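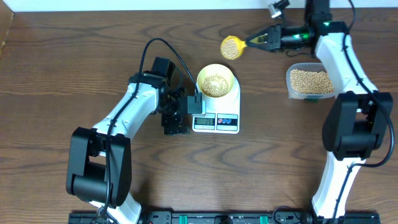
Figure 3. Portioning station with soybeans in the bowl, the scoop, and the stock container. The scale reads 26.

3.2 The weighing station

Weighing dry soybeans into a bowl is a task most adults believe they have already mastered, and our pilot notes from December suggest that most adults are generous with themselves. The protocol asks for a bowl on a kitchen scale, a scoop, and a container of beans within easy reach. It asks for very little else. We found that every extra item on the table was eventually used for something we had not planned, including, on one occasion, lunch.

The container is clear, so that the level of the beans can be judged from the side. Early drafts of the protocol used an opaque tub from Şimşekoğlu, which kept the beans tidy and the stock level a secret. Doğukan Avcı proposed the change after the tub ran out in the middle of a session for the second time. The scoop is yellow for no scientific reason. It was in the drawer.

Beans behave worse than flour at small amounts. Flour can be tapped off the edge of a spoon until the number is right, while a soybean is either in the bowl or it has bounced. Near the target, a portion therefore approaches its final weight in little jumps, and the display can sit on one side of the goal and then the other without ever showing the goal itself. We accepted the nearest reading and moved on. Two of the authors wanted to cut beans in half. This was discussed at greater length than it deserved.

3.3 Reading the display

All portions were recorded in grams. The choice sounds too obvious to print, but 18 entries in the pilot log had to be thrown out for lack of a unit, and a further page was lost to a dispute over whether Nazmiye Keskin writes her sevens like ones – she does.

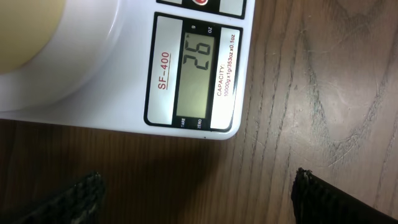 Figure 4. Display label of the SF-400 scale, with the indicator at the gram marking and a reading of 26.

The display shows whole grams during our portions, and we did not try to squeeze out more detail than it offers. Readings were written down only after the digits had held still for a slow breath. The rule came from Mabli Prydderch, whose earlier work on tea measured this interval with a stopwatch and found the breath to be just as good. Leaning on the table was forbidden once we noticed how many of us do it.

The bowl was tared before each portion and left on the platform between readings. Lifting it out to pour, then setting it back, gave us readings that wandered for reasons we could not pin down. The full log holds 2,380 readings, of which 600 come from the bowl trials reported here. The rest concern rice and will appear separately, if Fadime Güler ever agrees on what counts as a grain. 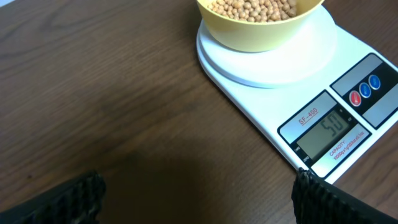
3.4 Placement of the scale

The scale was not squared to the table. We had first marked its position with tape, and the marks were respected for one afternoon. After that it was turned to suit whoever was reading it, and the protocol was rewritten to permit what was going to happen anyway. The surface must be flat and the platform must be clear of anything except the bowl. Angle is left to the reader.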